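Tuesday, Flismont tapes, second session

Started at 9:15. Umesh had already pulled the boxes out of the cold room the night before, so the reels had come up to room temperature. Box label says "Danitz, live, side hall, December" in ballpoint, no year. Two reels, both 7 inch, quarter track. The paper insert has a set list in two different hands, and the lists don't agree on the order.

Reel A first. Leader tape was brittle and came off at the splice when I threaded it. Put new leader on. Cleaned heads and guides before and after. Played at 7.5 ips and the bass guitar was clearly flat against the harmonica, so either the recorder ran fast or somebody was out of tune. Checked against the hum in the quiet part before the first song. Hum reads a bit low, which fits a recorder running fast. Corrected in the transfer notes but left the raw file alone. Raw file is the archive copy, please don't pitch it.

Running notes on Reel A:

Opens with tuning and someone asking for the monitor to come down. Then "Brornola," the slow version, with the long organ start. This is the one Ifeoma wanted. The single has a fade after the second chorus, but here they go on past it for a good while, with the guitar and organ trading short lines. Drums very loud on the left, vocal thin. There is a dropout in the last verse. It is on the tape, played it three times and it falls in the same place each time.

Second song isn't on either list. Mid-tempo, minor key, no vocal. Ifeoma thinks it's an early form of "Tiwari" before it had words. I can hear the turnaround but I'm not sure about the rest. Marked as untitled with her note attached.

Third is a cover, cut short when a string goes. Then almost 20 minutes of the main set without a break. The playing gets better as it goes on. The drummer stops rushing the fills and the singer gets closer to the mic. The best thing on the reel is the last song before the flip, which has a two-part guitar line I'd only heard on the studio record and had assumed was an overdub. Both parts are there live, one on each side.

Levels: peaks at -6 on the loud songs, so I left the gain where it was. Some print-through before the hard starts, worst ahead of the cover. Stored tail out from now on. Wrote that on the box.

Stopped for lunch at noon.

Reel B in the afternoon. Different tape stock, and it squealed after the first song. Stopped right away. Shed on the guides was brown and sticky. Cleaned everything and didn't try again. It needs baking before anyone plays it. Umesh will set up the oven and write the temperature and hours on the sheet taped to the door. Please don't open the oven to look.

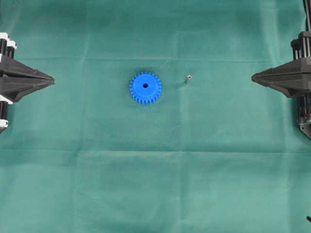 What I did get from Reel B is one song, complete apart from the first beat. It's "Tiwari" with words, a different second verse from the record, and a harmonica break where the record has piano. The squeal starts in the applause. Saved it as a partial so we have something if the baking goes badly.

Listened back on the small speakers at 3:30 with Ifeoma. She thinks the two reels are from different nights. Her reasons: the organ is missing on B, and the room sounds smaller. I agree about the organ. The room could just be the mic having moved. Left the date field as it was on the box, with a question mark on B.

Azimuth note for whoever does the next batch: this deck was last set with the test tape on the shelf by the door. I adjusted by ear for Reel A, then put it back with the test tape at the end of the day. The highs on A are a little dull even so, and I'd rather leave them dull.

To do:

Bake Reel B, let it rest a full day, transfer in one pass.
Scan both set lists, front and back.
Ask Flismont if they have the box for the support band from the same hall.
Order leader tape and 20 more 7 inch boxes.
Ifeoma to compare the untitled song with the "Tiwari" demo at 2:30 on that file, where the turnaround comes in.

Files backed up to both drives, checksums match. Deck off at 4:50.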